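2 min read

May, before lunch

Started on the clothes after breakfast, when the bamboo mat was still clear and I could pretend it would be a short job. Femke says folding on the bed is the only way because you can't go to sleep until it's finished. I have gone to sleep next to laundry plenty of times.

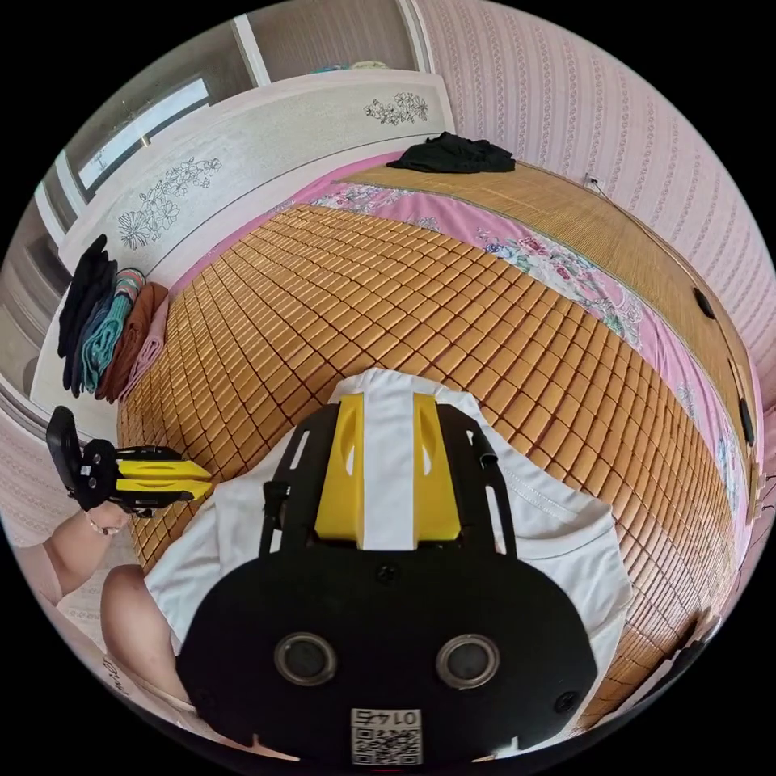 She also swears by the Duvach method, where every shirt gets folded small enough to stand up by itself. I read two pages of it. My shirts lie down. I went back to plain squares, sleeves in, and if they come out crooked they go under something heavier.

The beige things are the worst. Beige shows every crease, and I don't believe smoothing it with your palm does anything.

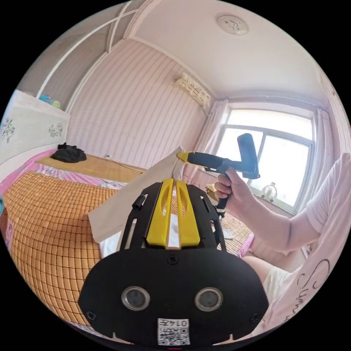 Then the question of piles. I started by color, which lasted until I had more black than anything else. Mustard went on top of beige, with black lower down. The teal knit and the dark blue ended up over by the headboard, and I'm not convinced they'll ever make it to the closet. Sent Femke a message saying the system was falling apart.

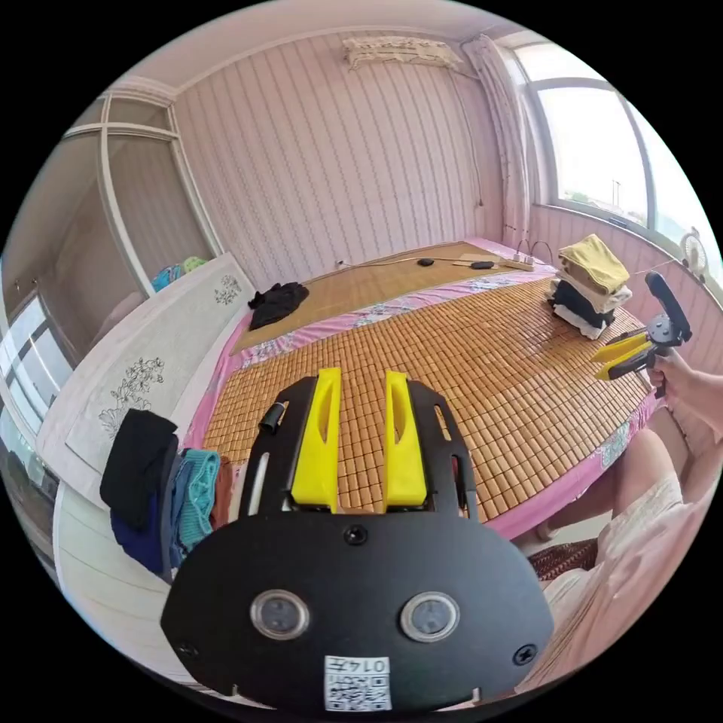
Femke wrote back that piles are fine as long as each one has a single owner and a single shelf, and that I should stop calling it a system if I change it every 40 minutes.

Fair, I guess. I still doubt the shelf part. We have 2 shelves and one of them is full of Italo's sweaters, in May.
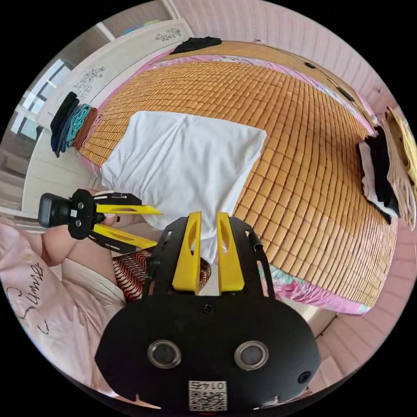
Left the white ones for after lunch. Need to ask Italo about the sweaters. He'll say he wears them.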